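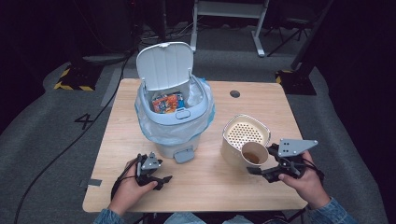 Pedal bin on the bench, lid up, liner over the rim.

September, 9:40

Third go at the liner question. Svend is convinced the Dritlow compostable bags hold up as well as ordinary ones with damp food waste. I'm not. The supplier sheet says "suitable for wet waste" and gives no load, no time and no temperature, so it says nothing I can use.

Plan: 400 g of used coffee grounds per bag, hung from the rail in the back room, 20 hours, then look at the bottom seam. Five Dritlow, five Pristix as the ordinary plastic comparison. Shabnam weighed the grounds, I tied the knots. Same knot every time, or as near as I can manage.

14:15 - 2 Dritlow bags already sweating along the seam. Svend calls it condensation. Could be, the back room is warm and the grounds went in fresh from the kitchen. But the Pristix bags are on the same rail and their outsides are dry to a paper towel. I wrote "damp, cause unknown" on the sheet, which pleased neither of us.

Next morning, 10:15 - one Dritlow split at the knot, which may be my tying. The others held. Pristix all fine. So the headline is four out of five, and I can already hear Madalena quoting it as a pass. It's one batch from one roll, and we never checked how old the roll was. These things go brittle in storage.

To do: ask Leonilde for the delivery note. Repeat with a new roll and a clip instead of a knot. Svend to tie nothing.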